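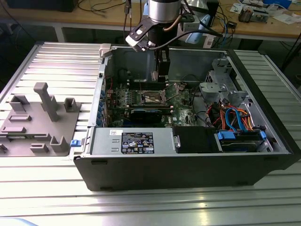
Ticket 2463 — Moltdale cell, PC teardown set
Opened by: Stela Jitaru
Status: open

Wrist camera drops out mid-episode. 64 demos recorded this morning, 30 unusable, gaps in the wrist stream. Fixed cam fine throughout.

Tried: restarted recorder, reseated cable at the wrist, swapped USB port. Same again after lunch.

Gion — can you check the timestmaps from episode 1111 on? Dont delete the bad ones yet, Cyrill wants the joint data.

Cooler and RAM steps on hold til fixed.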